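Skollham Shared Workshop - Equipment Review Group
Minutes of the November meeting

Present: Nandini Acharya (chair), Judit Deák, Segundo Palomino, Mererid Gape (minutes)
Apologies: Heledd Pugh, who sent her comments ahead and was very much missed

1. Welcome and last minutes
Nandini welcomed everyone and thanked Judit for bringing the walnut cake. The last minutes were agreed with one correction: the spare key is with Segundo and has been since the summer.

2. The Plelex arm on trial
Most of the meeting went on this, as we all expected it would. The Plelex arm is on offer to us from Drovinano under their lease plan, with the wrist camera and the sorting software included, and we are now far enough into the trial to have opinions. Segundo has been running it at the wooden table on fabric handling, and he spoke kindly of it on the whole. He has logged 87 attempts at picking up a single piece of cloth and moving it to a box. In 23 of them the arm either missed the cloth or took hold of two pieces together, and he feels the thicker, fluffier fabrics give it the most trouble. Judit asked whether that was the gripper or the software. Segundo thinks a little of both, and would like to try the softer fingertips before he says anything firmer.

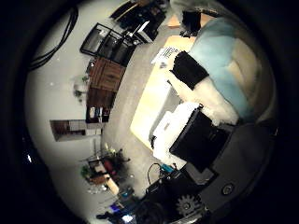 Judit had a good deal to say about the wrist camera, most of it favorable. She likes how much of the room it takes in, though she finds the strong curve of the picture tiring after a long stretch at the screen, and she would like to know if the software can flatten it for the operator. Glare on the tabletop came up too. Segundo offered to try a matte cloth over the wood, and Nandini said she had one at home that would do nicely.

Heledd's note asked about support. Mererid reported that Drovinano had answered her two emails within the day, and that the person on the phone was patient with her - more patient than she would have been, she admitted.

3. The other quote
Poduval have also sent a quote. Their monthly price is lower, but the camera is an extra and the training is one afternoon against Drovinano's 3 days. Nobody wished to rule it out yet. Nandini would like to see the two laid side by side before we commit to a 12-month lease with anyone.

Actions
Segundo: ask for the softer fingertips and repeat the cloth trials
Judit: write to Drovinano about flattening the camera view
Nandini: bring the matte cloth
Mererid: put both quotes on one sheet and send it round, with a copy to Heledd

4. Any other business
Judit asked that mugs be taken back to the kitchen. Agreed warmly by all.

The meeting closed at 8:40 p.m.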